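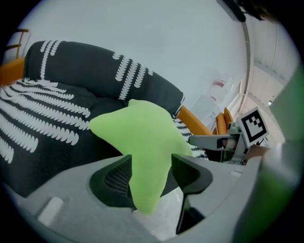 Otach gripper

The Otach gripper is a hand-held two-finger gripping tool designed to be built at home or in a shared workshop. It is carried and operated by a person, usually as one of a pair, and records the movement of the hand together with a wide-angle view of the fingertips. The recordings are used to teach robot arms to handle household objects. The design was developed at the Narport shared workshop and is maintained by its members under the project name Otach.

The tool is best known among hobby builders for its use with soft goods such as cushions, plush toys and folded cloth. A plush star held between the fingertip pads became a customary first object at Narport, and newer builders often begin with something similar.

Name

The word Otach was first applied to a bench-mounted clamp built at the same workshop. When the clamp was abandoned, its jaw geometry was carried over to the hand-held tool and the name went with it. Early build notes use "Otach hand" and "Otach gripper" interchangeably. The second form has been standard since the notes were revised on 3 May 2019.

History

Work on the gripper grew out of an effort to automate tidying tasks in a small living room. Members had built a low-cost arm, known as the Grirkitz arm, and had programmed it to pick up rigid objects from fixed positions. The arm performed acceptably with blocks and cups. It did poorly with anything that changed shape when squeezed, and attempts to write rules for each object were given up after one winter.

The alternative was to record people doing the same tasks with a tool whose jaws matched those of the arm. A first version used a bicycle brake lever and cable to close the fingers. The cable stretched in use, and the opening of the jaws drifted over the course of a session. A second version replaced the cable with a printed rack and pinion, and this arrangement remains in the current design.

The Suksawat variant appeared the following January. It shortened the grip and moved the trigger closer to the palm, which suited builders with smaller hands and reduced the tendency of the tool to tip forward. Both body shapes are still in circulation and share the same fingers, pads and camera mount.

Construction

Body

The body is printed in two halves and joined with machine screws. Grey plastic is usual, although the build notes place no restriction on colour. The halves are printed with the outer face upward so that the visible surface is smooth and the support marks fall on the inside. Printing the two halves takes most of a day on an ordinary home printer. The remaining parts can be printed overnight.

Builders are advised to check the fit of the halves before installing the rack. A body that closes with difficulty will pinch the rack and give a stiff trigger, and sanding the inner rib is normally sufficient to correct this.

Fingers and pads

The fingers slide toward each other on a common rail. Each ends in a replaceable dark pad cast or printed in flexible filament. The wedge profile allows the pad to slip beneath the edge of an object resting on a soft surface, such as a sofa seat, where a square jaw would push the object away.

Several textures have been tried on the inner face of the pad. Smooth pads mark easily and lose grip when dusty. A mesh-like grid holds plush and woven fabric well, but it collects lint and must be brushed out between sessions. Ribbed pads are preferred for paper and card.

Pads are regarded as consumable. Narport replaces its own after 400 grasps or when the leading edge begins to curl, whichever comes first.

Camera

A small camera with a fisheye lens is fixed above the hand and looks along the fingers. The lens gives a circular picture with strongly curved edges and takes in a good deal of the room along with the object. This breadth is considered an advantage, as walls, chair backs and other furniture provide fixed detail from which the motion of the tool can be calculated.

The build notes specify that both fingertips must remain in view at every jaw opening. A camera set too far forward loses the pads when the jaws are wide, while one set too far back places the body of the tool across most of the picture.

Markers

Square black-and-white fiducial markers are attached to the tool so that its position can be recovered when it is seen by another camera. In paired work, the marker on one gripper is frequently visible to the camera of the other, and the relative position of the two hands can be checked directly. Markers are printed on matte stock. Glossy paper reflects ceiling lights and causes the pattern to drop out at certain angles.

A white border must be left around the black square. Builders who trim the marker to the edge of the pattern generally find that it is not detected against dark brackets or clothing.

Operation

The operator holds one gripper in each hand and performs the task at a steady pace. A session at Narport lasts 30 minutes, after which the hands are rested and the recordings are copied from the tools. Longer sessions were permitted at first, but the quality of the later recordings was found to be uneven.

Each recording begins with the jaws fully open. The operator approaches the object, closes the jaws until the pads make firm contact, and lifts. With soft objects the trigger is squeezed only until the material begins to fold. Further pressure serves little purpose and teaches the arm to crush what it holds.

Two-handed tasks follow the same pattern, with one tool holding and the other waiting nearby until required. Operators are instructed to keep the idle gripper out of the path of the object — a common fault among beginners is to rest it against the armrest or table, where it produces a long stretch of recording with no useful motion.

Recordings are reviewed before use. Those in which the object leaves the view, or in which the jaws close on empty air, are set aside. Of the first batch made with the Suksawat variant, 66 recordings were retained.

Use in domestic settings

The gripper was intended from the outset for use in ordinary rooms. The arm is expected to work among sofas, chairs and curtains, and recordings made on a bare bench were found to transfer poorly. The build notes therefore recommend that each task be recorded in at least 6 locations, with no special arrangement of the furniture beyond what is needed for safe footing.

Patterned upholstery has attracted particular discussion. A repeated print gives the tracking software plenty of detail, but rows of identical motifs may be mistaken for one another and cause the calculated position to jump. Plain walls present the opposite difficulty, offering too little detail. A view containing both, together with some wooden furniture, is generally tracked without trouble.

Brightly coloured objects are favoured for early work. A lime-green or orange object stands out clearly against dark fabric, and an operator reviewing the recording can judge the grip without slowing the playback. Neutral-coloured objects are introduced later.

Limitations

The tool senses neither force nor slip. How firmly an object was held must be inferred from the opening of the jaws and from the folds visible in the material, and this is unreliable for dense or rigid items. A pressure-sensing pad has been proposed several times, but the wiring interferes with the sliding rail and no version has been adopted.

Weight is a further limitation. The assembled tool is light enough for short sessions, but the camera sits well forward of the wrist and operators report fatigue in the forearm. The shorter Suksawat body lessens the problem without removing it.

The sliding fingers cannot reach into narrow containers. For such tasks builders fit a long finger with a rounded tip, although the matching part for the Grirkitz arm must then be fitted as well.

Related designs

The Grirkitz arm uses the same fingers and pads as the Otach gripper, driven by a motor in place of the trigger. Parts may be exchanged between the two without modification. A foot-operated version intended for builders with limited hand strength was begun at Narport and exists as a set of drawings only.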